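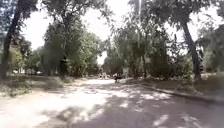

Headstone lettering, second attempt

3 May 2026

The cemetery at Durow limits upright markers to 80 cm above grade, base included. Our first drawing from Daneshvar Memorials measured the stone alone, so the office sent it back in February. With a 10 cm base, the stone itself can be 70 cm at most.

The shorter face forced a change in the text. The full inscription ran to 124 characters. Daneshvar quotes a flat price up to 80 and charges per letter after that – spaces are free, punctuation is not. I dropped "beloved," wrote the dates as years only, and moved the line from the hymn to the back. The front now stands at 61.

Granite is Burkach gray, honed. Polished was offered at the same price, but the letters are cut and left unpainted, and on the samples they read better against a dull surface.

Two things to check before signing a proof: the spelling of the middle name against the death certificate, and which way the stone faces. Durow sets them facing the path unless the form says otherwise. Ours says east.

The permit form is two pages and needs the deed number for the plot.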